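Projects > Land drainage > Drendara > Progress reports

We use cookies to remember your settings and to count visits to our pages. Accept | Manage settings

Drendara drainage works, Clurkby: second progress report to the Brevine Fund

Report date: 2025-02-11

1. Position at the end of the period

The grant covers the survey, cleaning and part-replacement of the field drains serving the low ground east of Clurkby, together with repairs to the outfall on the main ditch. The survey is complete. Cleaning is complete on the northern branch and under way on the southern branch. Replacement of pipe has started later than planned, for the reasons given in section 4. Spending is below the profile agreed at the start of the grant, and the underspend is almost entirely pipe and stone not yet bought.

No change is requested to the total award. We do request a change to the order of work, set out in section 6.

2. Survey

The drains were laid in 1948 and the only plan of them known to us is a tracing on linen held with the estate papers. It shows a herringbone layout with laterals of clay tile falling to two carrier drains. The tracing is reliable for the northern branch. On the southern branch the carrier lies further downslope than drawn, and several laterals shown on the plan were either never laid or have been ploughed out. We found no trace of them by probing or in the trial pits.

The revised plan records 184 laterals and connections, each with a reference number, a depth to invert where this could be measured, and a condition grade. Grades run from A (running freely, no visible fault) to D (blocked or collapsed). Most of the grade D entries are on the southern branch, in the strip beside the lane, where vehicles have crossed the line of the carrier in wet weather.

Silt depth was measured at every open access point before cleaning began. The silt is fine and grey-brown on the northern branch. On the southern branch it contains a good deal of ochre, which forms a soft jelly in still water and sets hard where the pipe dries out in summer. Ochre was mentioned as a risk in the application but the extent was underestimated.

3. Cleaning

Jetting was carried out from the outfall upwards, at low pressure to avoid washing out the joints between tiles. The contractor, Cui Land Services, kept a log of each run with the distance reached and the nature of any obstruction. Roots were the usual cause of a stopped run on the northern branch, mainly willow. Where a run stopped short, the position was marked at the surface and a pit dug the same week if ground conditions allowed.

On the southern branch the ochre has had to be jetted, left and jetted again. One pass clears the soft material only. The second pass is slower and uses more water, and the bowser has to be refilled at the yard because abstraction from the ditch is not permitted under the access agreement. The daily rate of progress is therefore well under that achieved in the north.

Arisings have been spread thinly on the adjoining headland with the consent of the tenant, except for the ochre, which is being kept in a lined bay until test results are back from the laboratory.
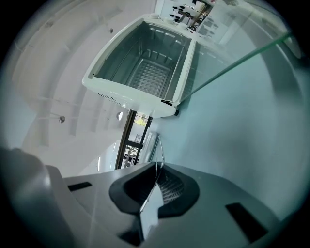
Figure 1. Black pad, with thin metal rod above.

4. Replacement of pipe

The approved programme had replacement starting in August on the length of carrier beside the lane. The trench was opened on the planned date and closed again when a water main was found crossing the line at a shallower depth than shown on the utility drawings. The water company has since agreed a method of crossing – hand digging on both sides and a short sleeved section – but its written consent took most of the autumn to arrive and the ground was by then too wet to carry an excavator.

The length to be replaced is now fixed at 296 metres. The figure in the application was lower, as it left out the section between the last inspection chamber and the outfall, which at that stage was thought sound. The camera survey shows displaced joints along all of it. The additional pipe can be paid for from the contingency sum without exhausting it.

Pipe will be perforated plastic with permeable backfill to the underside of the topsoil. A filter wrap was considered for the ochre lengths and rejected. Wraps clog quickly in this type of deposit, and a bare pipe with access for jetting is easier to keep open. We have added two jetting points to the design for that purpose.

5. Outfall and water levels

The brick headwall at the outfall has been repointed and the missing flap valve replaced. The apron has been left until the ditch can be dammed off.

Water levels are read at dipwells on both branches. Readings on the northern branch since cleaning show the water table falling faster after rain than it did in the same fields before the work. This is one winter's data from a fairly dry winter and we would not put weight on it yet. The southern dipwells show no change, as would be expected. One of them was struck by a hedge cutter and has been resited, so its record begins afresh and should be read separately in the data annex.

6. Changes requested

(a) To move replacement of the carrier to the coming dry season, after cleaning of the southern laterals instead of before it.

(b) To transfer part of the contingency sum to the pipe and stone heading.

(c) To omit the four laterals in the wet corner by the alder. They drain a small area of poor grass, all are grade D, and the tenant has asked that the corner be left wet.

7. Work in the next period

Complete the second pass of jetting on the southern branch. Agree disposal of the stored ochre. Order pipe once the Fund has replied on (b). Set out the water main crossing with the water company on site. Issue the revised plan to the landowner and the tenant, with a copy for the Fund.

The claim form and invoices are sent under separate cover.

Comments (3)

ditchside
Is the revised plan going to be put on this page? The old tracing shows a lateral coming under our hedge and I would like to know if it is one of those you found.

Drendara project office
The plan will be issued to the landowner and tenant first. Please send us your field number and we will check the reference for that lateral.

lowfield_end
Lane edge is badly rutted near the second gate. Will it be made good before the trench is opened again, or after?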